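Luluris Home Help
Home Rooms Cleaning Repairs Ask Log in
Search all topics Go

Where do you keep everything in a bathroom with one small cabinet?

Keith Oakley
Member, 18 posts

Hi all! We moved in last December and I am still over the moon to have a bathroom with a freestanding tub (dark green outside, white rim, I love it!). The trouble is storage. The sink is a plain white rectangle on a white frame, so every bottle we own ends up next to the faucet or on the floor. There's a wooden cabinet between the tub and the toilet, but it fills up in no time. I'd rather not drill into the back wall, and the window blinds take up a lot of it anyway. What would you do with a room like this?

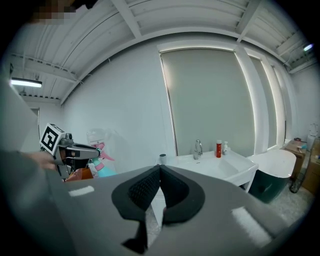 Looking toward the sink and tub, gray blind over the middle window

I clean in there every Saturday, and moving all the bottles takes longer than the scrubbing. Any ideas welcome, even odd ones!

Roy Tapley
Top helper, 1,524 replies

Oh, what a great tub, I'm jealous! And those ceiling beams! You have more to work with than you think.

Start with the sink. Leave the pump bottle up there and one cup, and find another home for the rest. If there's room under the frame, slide a lidded basket or a low crate underneath. Measure the gap first and take the drain pipe into account (I didn't, and had to give a lovely basket to my sister).

Then the cabinet. Put the things you use daily at the front and stand the small stuff up in jars or little tubs so you can see it. Spare shampoo, extra toilet paper and so on can live in a hall closet if you have one. Once I moved the spares out of my own bathroom I got a whole shelf back, and I was thrilled!

For cleaning day, get a bucket or a caddy with a handle. Spray bottle, cloths, brush, all in one place, and you carry it in and out. The bottle on the floor by the cabinet can go in there too if it's a cleaner. Same with the cardboard box by the toilet: I'd swap it for something plastic, as cardboard goes soft in a steamy room.

Please post again when you've had a go at it, I'd love to see it!

Stuart Birkett
Member

tray across the tub. got mine from Odeck, holds soap and a book, lift it off when you clean. best thing in the house

Dean Furnival
New member

Following this one, we have the same problem but no window. Does anybody know if the rolling carts fit beside a toilet?

3 replies 3,090 views

Contact us | Copyright Luluris Home Help | Back to top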